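Home Kitchen Arm Program: Buying and Budgeting FAQ
Last revised Mon 5 June

Maintained by Gopinath Nair, who signs the purchase orders and would like fewer of them. Corrections to Calum Halliday.

How many arms should we put in the budget?
Two. Every site starts by asking for one, and every site comes back in November asking for the second at a worse price. Kitchens are full of jobs where something has to be held while something else happens to it. Put both on the first order.

Do we need to build a test kitchen?
Please don't. Stuvik spent a good deal of money on a handsome one with matching cabinets and learned a great deal about matching cabinets. Ask for the use of a real kitchen, stools and storage and all.

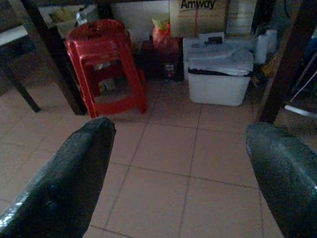 Budget for the hours too. A household that lends you its kitchen still expects to eat dinner, so plan on half days and pay for full ones.

Which grippers should we order?
The plain two-finger kind, plus spare fingers. The Clorkasness catalog lists 11 types, and the salesperson will have a touching story for each. Start with one. Spares go on the same order, as shipping on a second box costs more than what's in it.

Is the wrist camera an optional extra?
On the quote, yes. In your budget, no. 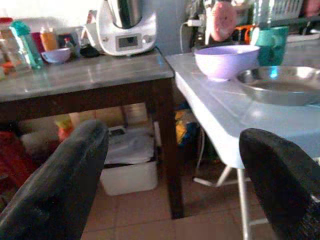 Reach is the number people get wrong when they compare quotes. They measure one counter, pick the arm that covers it, and feel thrifty for a week. Real kitchens spread out. You might get a food processor at the back of a marble-look table and the big lavender bowl on a separate white table set at an angle to it, and your arms will be expected to deal with both. Measure to the farthest thing anybody would want picked up, then add a bit for optimism.

What should we set aside for props and groceries?
We allow 337 dollars per site and it always goes. Buy ordinary household stuff in ordinary colors, and get some of it in metal and some in clear plastic, so you find out early what your cameras dislike. 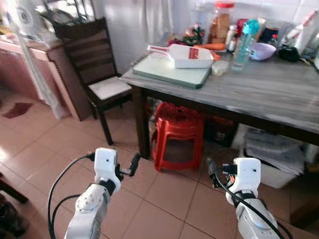
Both arms at the table, with the cutting board, scoop and carrot at the near end.

Can we save money on cables?
You can save 266 dollars by taking the short set. Calum did. Ask him about it when he's had lunch. Order the long set, and put cable clips on the list as well.

Arnardóttir or Plirkel for the service contract?
Plirkel is cheaper and answers the phone. Arnardóttir is dearer and comes to the door. If you have someone on staff who is happy with a screwdriver, go with Plirkel.

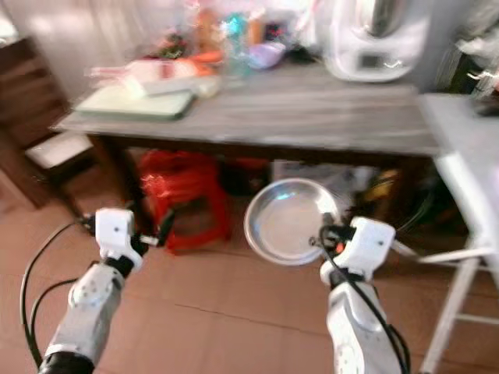 Whichever you choose, read the page on wear parts. Finger pads are usually left out of the contract, and they're the part you'll go through fastest.

How long does approval take?
Nearly 11 weeks from a complete form. An incomplete form takes however long you'd like it to. Send the floor measurements with it.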